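Moltby steamed bun morning moves to August

The steamed bun morning in Moltby will now be held in August, organizer Mayuree Khamphan said. Tickets already bought remain good, and 402 have been sold. A round white bun on a perforated steamer tray is this year's theme. 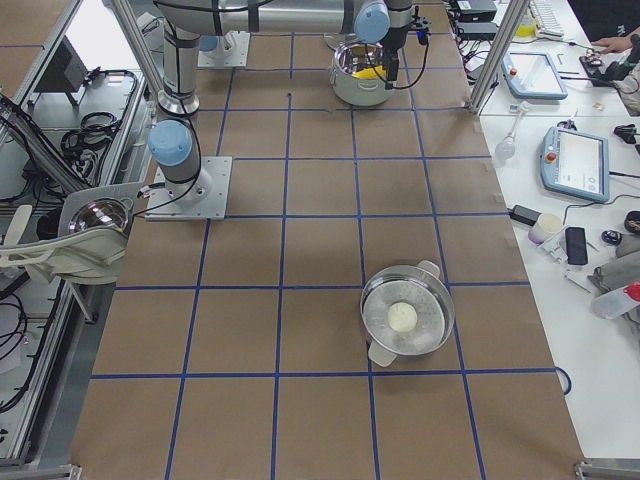 Pots wanted

Khamphan is asking residents to lend steamers and deep cooking pots, with lids if they have them. Pots with two side handles are easiest to carry.

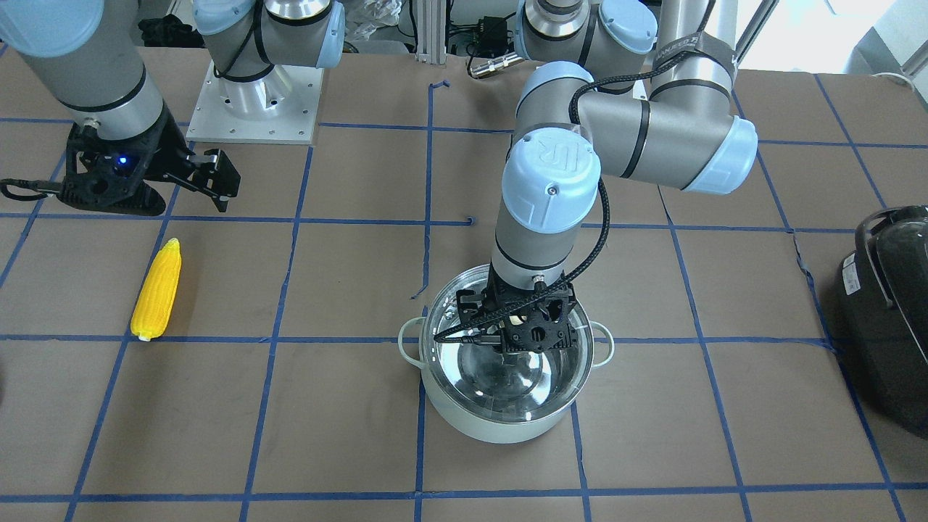 Names should be taped under the base. Damir Berisha will take pots at the hall door until noon on Friday, and they can be collected after the event.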